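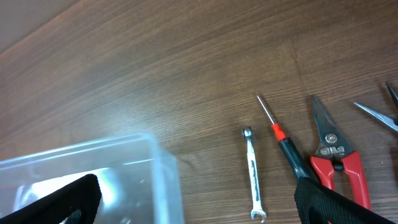 1/ Hardwax oil vs. film finishes on tabletops

Ezekiel Crenshaw
April 24, 2021

Short thread on sheen, scratches and repair. Indoor tables only. Outdoor furniture is a different problem and I don't have good data on it.

2/ A film finish (polyurethane, lacquer, most varnishes) sits on the wood as a continuous layer. Hardwax oil soaks into the top fibers and leaves very little above them. Most of the differences people argue over follow from that.

3/ Sheen. The gloss figure on the can assumes a flat substrate and the full number of coats. Change the sanding and you change the result. A medium-brown table with fine grain can look pale toward the window and reddish on the far side under the same finish. Check it from two seats before you decide it's patchy.

4/ Sanding. For oil, stop at 180 on open-grained wood and 220 on maple or cherry. Going to 400 before the first coat burnishes the surface and the oil doesn't take evenly. Save the 400 for a light pass between coats, by hand, with the grain.

5/ Film finishes are more forgiving before the first coat and less forgiving after the last one.

6/ Heat. I put a 2 quart saucepan of just-boiled water on sample boards for 18 minutes. Wiping varnish: white ring, still there the next morning. Hardwax oil: dull ring, gone after buffing with a gray pad and a few drops of oil. One species, one room. Don't read too much into it.

7/ Scratches. On oil, sand the spot, re-oil, feather it out. On polyurethane a spot repair leaves a visible edge, so plan on doing the whole top.

8/ Cure time is where oil loses. Dry to the touch overnight, but it wants weeks before you leave water on it. If the table has to be back in the kitchen by the weekend, use a waterborne poly.

9/ Rags. Oil-soaked rags can self-heat and catch fire. Lay them flat outside until stiff, or put them in a metal can of water with a lid. Do not ball them up in the trash.

10/ Correction to 4: a reply asked about walnut. It's semi-open. I stop at 180 and have no complaints.

11/ Next thread is on breadboard ends and why mine at the Dakgate shop moved more in April than I allowed for. Measurements still going into the spreadsheet.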